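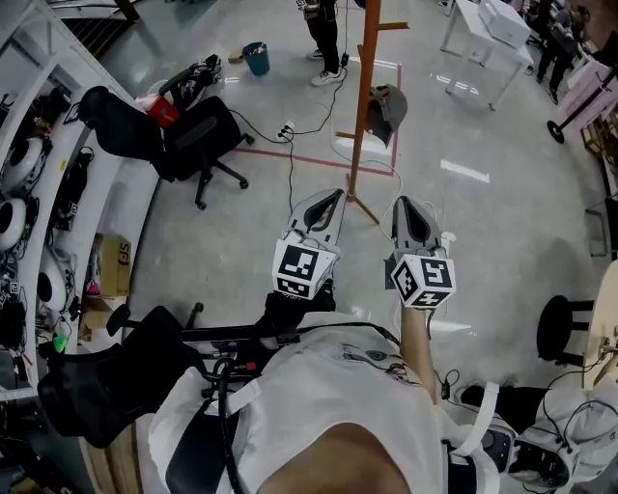

Search this site All topics Go

Workplace and Trades > Automation > Changed duties

Moved from the packing bench to recording with hand-held grippers: how should quotas and breaks be set?

Print this page E-mail to a friend

**benchfour**

I work at the Sekemis site in Dododthorpe, kitting small parts into trays. In June four of us were moved off the bench for half of each shift to record tasks for the arm cell that is being installed at the end of the line. The integrator is Hasix. We hold a gripper in each hand and do the job with those instead of our fingers. Each one has a marker cube on it for tracking, and there is a harness with the cables on it. A recording is one tray from start to finish, usually under two minutes, followed by a reset of the parts.

The work itself is fine. My trouble is with how it is being measured. The contract calls for 3000 accepted recordings of the tray job. By the last count we had 2755 accepted and 327 rejected. The rejected ones do not count toward our daily figure, which is 70 per person, and we get no list of why they were rejected. Some days I finish 70 and find the next morning that it has been marked down.

The other thing is the load. The grippers are not heavy to pick up, but after an hour of holding both out in front I feel it along the top of the forearm and at the base of the thumb. The bench had a job rotation chart. The recording area has none, as it is classed as a trial and not as a production station.

So there are three things I would like to know from anyone who has done this:

1. Is it normal to count only accepted recordings?
2. What break pattern have other sites used?
3. What happens to the bench jobs when the recordings are finished? Our supervisor says no change to headcount, but the written notice only says "for the duration of the trial".

I am on the hourly rate, no bonus. The bench rate and the recording rate are the same.

**kit_and_tray**

Three years at a similar site, different integrator. Taking the points in order.

On counting. We started with accepted only and changed it after a fortnight. The operator controls some causes of rejection and has no control over others, and one figure cannot tell the two apart. Our list ended up as follows.

Operator causes: dropped part and carried on without calling it, wrong start position, marker cube covered by the other hand or by the sleeve for more than a second, tray finished out of sequence.

Equipment causes: tracking lost with the cube in plain view, clocks on left and right out of step, storage full, cable pulled out at the connector, battery.

Only the first group came off the daily figure. The second was logged as downtime, the same as a jam on the bench would be. On your figures, 327 out of 3082 is a little under 11 per cent rejected. That is not a bad rate for people new to it. I would want to know how it splits before anyone drew a conclusion about the operators. Ask for the reject log by cause code. Hasix will have one in some form, as someone or something had to decide to reject each file. If the reason is not being saved, that is a fault in the process and should be reported as such.

Also ask that rejects be returned the same shift. A reject that comes back the next morning teaches you very little. We had a check at each break, and the operator causes fell off within the first week. The equipment ones stayed where they were until the cables were rerouted.

On breaks. The figure on the scale matters less than where the weight sits. With a hand-held gripper the jaw is well forward of the wrist, and you squeeze to close it, so the thumb and the forearm are both working for the whole recording. On the bench your hand opens and rests between parts. We settled on 20 minutes recording and 10 minutes off the grippers, with the 10 spent on resets, labelling or checking files. Pairs worked better than singles: one records, the other resets the tray, then they swap. It costs very little in output. You lose minutes and get back fewer spoiled takes late in the session.

Other items that helped:

– Tray height. Ours was set for bare hands, and the gripper adds length. Dropping the surface let the elbows come in.
– Harness adjustment written on a card for each person, so that it is set properly at the start and not left at whatever the last wearer had.
– Cable slack fixed at the shoulder. If it pulls on the gripper you correct for it without noticing, and your forearm pays.
– Each person to have their own liners and straps where they touch skin.

If it is sore at the base of the thumb now, put it in the incident book now. It does not have to be an injury to be entered. A trial area is still a workplace and the duty to assess it is the same. I would put that to your safety rep in writing and mention that the bench had a rotation and this area does not.

On the jobs, I can only say what happened with us. The arms took the plain trays. The mixed trays and anything with soft packaging stayed on the bench. Of the people who did the recording, two went to tending the cell (clearing faults, restocking, starting it up again after a stop), one went back to the bench and one left for other reasons. No one was let go in my time, though two positions were not filled when they came up. That last part is the one to watch, as "no change to headcount" can be true on the day it is said.

Cell tending is a different job from packing. It is more walking, longer stretches of waiting and then several faults together. Get the duties and the rate written down before you accept it. Ours ran for five months at packing rate under the word "interim".

**gofer22**

just do the 70 and go home mate. when they say trial it means they've already bought it. we had the same thing at Kapoor, they wanted it done fast so everyone did it fast, then they had us redo heaps of it at the end and paid for it all. don't kill yourself over the number

**night_maint**

I look after cells like this one on nights. A few additions, and one disagreement with the post above.

Doing them fast is the wrong approach from my side of it. The arm copies what it is given. If the recordings have a habit of knocking the tray square with the side of the gripper, then the arm has that habit too, and I am the one resetting it at 2 a.m. with a tray on the floor. A smaller number of clean ones is worth more to everyone downstream. That is also an argument you can use with your supervisor. A daily figure of 70 with no quality measure that the operator can see will give you 70 hurried files.

I agree with kit_and_tray on cause codes. I would add a third group: method not defined. This covers cases where two operators do the same step differently and the reviewer accepts one and rejects the other. Neither operator is at fault. The fix is a one-page method sheet, agreed with the people doing the job, that says which hand takes the part, where the tray starts, what to do after a drop and when to abandon the take. If you do not have a sheet, I would expect a fair part of your 327 to be in this group.

Ask early to be included in acceptance testing of the cell. The integrator will test with tidy parts in a full bin. Packers know what the last dozen parts in a bin look like, and which supplier's bags cling. At our site the bench staff wrote the test trays, and they found more in one Friday afternoon than the week before it had. It also meant that they knew the cell by the time it went live, and the tending jobs went to them instead of to outside hires.

Two questions to put in writing before the last 245 recordings are done, as you have more say before that point than after it:

Who owns the recordings, and can they be used at other sites? Ours could be. It did not change our pay, but people wanted to be told.

Is there any video or audio of the operator in the file, how long is it kept, and can a supervisor use it for performance matters? We had that ruled out by a short letter from the manager. It took a week to get and there was no argument about it.

For breaks, 20 and 10 is reasonable. We used 25 and 5 and it was not enough for the two operators with smaller hands, who were squeezing at nearly full reach. Check whether the handle comes in another size before changing anything else.

**benchfour**

Thanks. There is no method sheet. I have asked for the reject log and for the rotation to be put back in, both by e-mail, with a copy to the safety rep. The thumb is in the book as of this morning. I will post the split by cause if they give it to me.

Print this page E-mail to a friend

Filed under: automation, changed duties, manual handling, trial periods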